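Chapter 4

Buying and Selling Airtime

Before you start

This chapter looks at how commercial television and radio stations earn money by selling time to advertisers. Chapter 3 dealt with how a programme schedule is put together. Here we take a finished schedule and ask what it is worth, who buys it, and what paperwork passes between the station and the buyer.

By the end of the chapter you should be able to:

- explain the difference between a spot, a break and a campaign
- read a simple rate card
- describe the work of a sales house and a media agency
- work out the cost of a short campaign from the figures given
- say what a station must do when a booked spot does not run

You will need a calculator for the exercises in 4.3 and 4.5. The rate cards used in this chapter are printed in full at the back of the book.
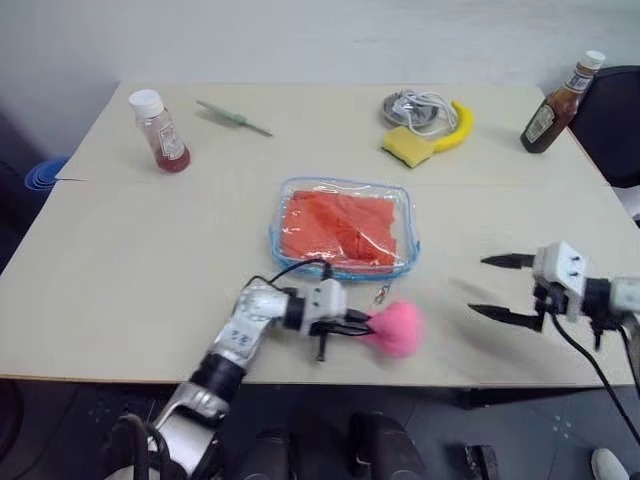

4.1 What a station sells

A commercial station sells time. The smallest unit it normally sells is the spot, a single showing of a single advertisement. Spots are grouped into breaks, and breaks are placed inside programmes or between them. A campaign is a set of spots bought by one advertiser to run over an agreed period.

The price of a spot depends mainly on how many people are expected to be watching or listening. It also depends on who they are. A small audience of people who are likely to buy the product may be worth more to an advertiser than a large audience who are not.

Most stations divide the day into dayparts. Breakfast, daytime, early peak, late peak and night are the usual ones, though names differ from station to station. Each daypart has its own price. In radio the dearest daypart is nearly always breakfast. In television it is the evening.

Length matters too. Prices are normally quoted for a standard spot of 30 seconds, and other lengths are charged as a share or a multiple of that. A spot of 60 seconds does not always cost twice as much as the standard one, so check the rate card before you do the sum.

4.2 Local and national sales

A local advertiser, such as a garage or a carpet shop, usually deals directly with the station. The station's own sales staff visit the business, suggest a plan and often arrange for the advertisement to be made as well. Sums are small, and the same client may come back for years.

National advertisers rarely ring a station themselves. They work through a media agency, which plans the campaign and buys the time. On the other side, many stations hand their national sales to a sales house. The sales house represents several stations at once and takes a commission on what it sells.

We shall follow one case through the chapter. Pliltside Radio is a local station serving the town of Prilwood and the villages near it. It has 4 sales staff for local business. Its national airtime is sold by Tanner, a sales house that represents 11 stations. In September the furniture company Penov wants to advertise a new shop in Prilwood, and has to decide whether to book locally with Pliltside or to include the town in a wider campaign through Tanner. Both routes are open to it - the prices and the terms are different.
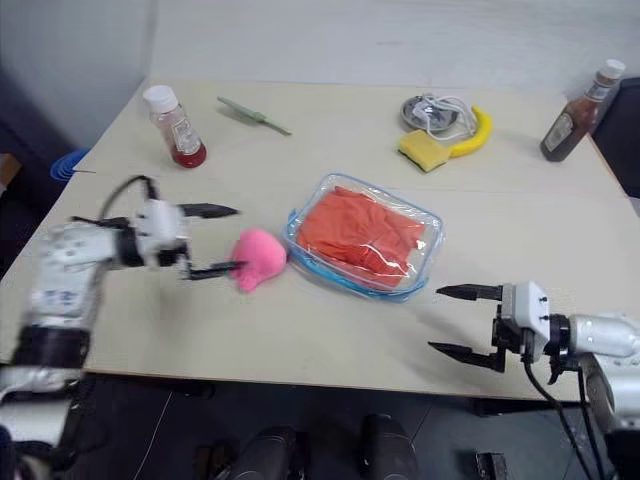 Fig. 4.1 Objects on a tabletop

4.3 Reading a rate card

A rate card lists the price of a standard spot in each daypart. It should also state the period it covers, whether tax is included, and any extra charge for choosing an exact position in a break. First and last in the break are the positions most often asked for.

Few buyers pay the full price on the card. Discounts are given for booking early, for booking a large number of spots, and for leaving the station free to place the spots where it likes. The card is the starting point for a discussion, and the agreed price is written on the booking form.

Look at the Pliltside card at the back of the book (Card A, valid from June 2023). Find the price of a standard breakfast spot, then the price of the same spot in the afternoon. Write both down - you will use them again in Exercise 4.5.

Key terms so far

Spot: one showing of one advertisement.
Break: a group of spots shown together.
Daypart: a section of the broadcasting day with its own price.
Sales house: a company that sells airtime for several stations.
Rate card: a list of standard prices.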